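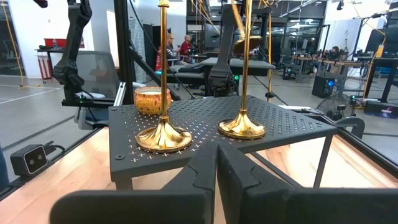 Kalelik: A Low-Cost Arm for Placing Tall Objects
Project report, September 2026

1. Background

Our group built Kalelik in the shared workshop at Henare, where students may use a bench and the common tools after classes. The aim was to make a robot arm which can pick up a tall, thin object and set it down standing. Small arms of this type are usually tested with cubes, and a cube forgives many mistakes. A candlestick does not. Its center of mass is low when the base is heavy, but the stem is easy to push, and a small error in the wrist angle becomes a large error at the other end.

2. Mechanical part

The first version of the gripper had flat fingers. They held the stem well only when it was exactly in the middle. We changed to fingers with notched inner edges, so that the stem is guided into place while the gripper closes. We printed the fingers three times before the notch had a good shape. The second print was too deep and the stem could turn inside it.

The camera sits near the gripper and looks past the fingers toward the work surface. This position costs us a part of the view, but the fingers and the target are always seen together, and the calibration became much simpler.

3. Control

The motor controller is a Rono board, and the planning program is our own, called Nundovix. It plans the movement in 5 steps: approach, close, lift, move, release. In the release step the arm lowers until the motor current changes, then waits, then opens slowly. At the beginning we opened the fingers at full speed, and the object often fell because one finger left the stem earlier than the other.

4. Tests

We made 200 placing trials, and in more than 15 of them the object fell after the release. Most of these falls were in the first session, before we changed the opening speed. The other common fault was contact with an object already placed. Nundovix treats each object as a cylinder with the width of its base, and this is too simple when the arm comes from the side.

5. Remaining work

The planner should know the real width of the fingers when they are open. We also want to replace the cable clamp on the wrist, as it becomes loose after long use. The drawings of the final fingers and the list of parts are in the appendix.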